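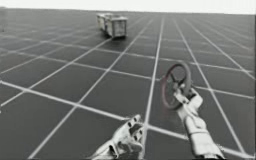

4. Setting up your first quilt layout in Dorora

Now the fun part - laying out your quilt!

1. Open the Layout tab and choose New Quilt.
2. Type the finished block size. For a first quilt, 9 inches is a lovely place to start.
3. Pick Straight or On Point. On Point turns every block to stand on its corner, and it makes even plain fabrics sing.
4. Drag fabrics from the Stash panel onto the blocks. Try wild combinations - Undo goes back as far as you like.
5. Press Save before you open the Cutting List.

Note: Block size means the finished size. Dorora adds the seam allowance for you in the Cutting List.

Caution: Changing the block size after step 4 clears all borders. Save a copy first.

Next: 5. Borders and binding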